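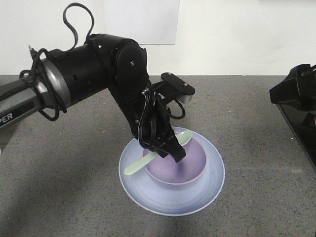

Figure 2. Purple bowl and pale green spoon on a light blue plate, gray speckled countertop.

Kelly Furtado
November 28, 2023

4.1 Portion estimates and dish color

The diary study in Forkham and Clivden ran for 12 weeks, beginning in May. Participants recorded the evening meal at home and gave a portion estimate in grams before weighing the food on the kitchen scale supplied. Color of dish was entered by the participant as free text and later coded by hand. Multicolored and patterned dishes were coded as "mixed" and are left out of the analysis in this section.

After exclusions, 900 diary entries remained. Of these, 600 came from Forkham, where recruitment opened earlier and where more households completed the full period. The imbalance matters for the color comparison. Clivden households reported white dishes more often, and the two towns also differed in the kinds of meals served – stews and grain dishes in Forkham, more plated meals in Clivden. Town was therefore entered as a fixed effect in all models, with household as a random effect.

Contrast between food and dish was scored on the scale of Čierny, which runs from low to high in even steps. Contrast between the dish and whatever lies under it, such as a plate in a second color (Figure 2), is not covered by that scale. We recorded it separately as a yes/no item. Entries in which the participant named only one piece of tableware were coded "no" on this item, a choice that may understate its frequency.

Estimation error was larger for bowls than for plates in both towns. Within bowls, the effect of color was small and did not hold once meal type was added to the model. The yes/no item for layered tableware showed a weak association with underestimation in Forkham only. We do not interpret it further here, given that the Panon coding manual treats soups and porridges as a single class and the two are served differently. Section 4.2 repeats the analysis with these classes split.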